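March 15, 2018

Arrived at Vinden at 2:40 p.m. after the transfer from Pitar. Check-in took 12 minutes. The desk had the booking under the old reference from July, so the rate had to be re-entered by hand. Final figure is 395 for two nights, breakfast included, city tax not included.

Room is on the second floor, street side. Queen bed, firm mattress, one working outlet by the headboard. Shower pressure good. Hot water reached the tap after a long wait both times I tested it. Wi-Fi holds a connection at the desk and drops near the window. The air conditioner has two settings and the lower one is quiet enough to sleep with.
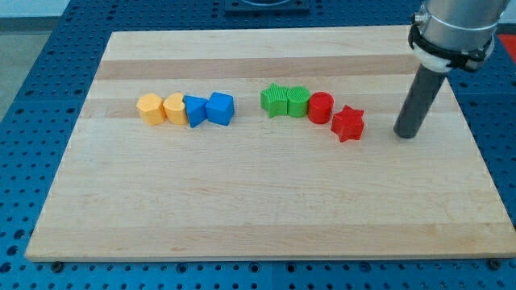
Blocks on a wooden board, hexagon and heart at the left.

Walked to the Filip guesthouse after dinner to compare. Smaller rooms, shared kitchen, no elevator, parking behind the building. It would do for one night but has no luggage storage after checkout, and my bus leaves late.

Breakfast at Vinden runs 6:30 to 9:30. Checkout is at 11. Late checkout has to be requested the evening before, so I filled out the form.

Dreltard tomorrow if the road is open. Still need to confirm the shuttle stop, as the map in the lobby and the printed timetable disagree.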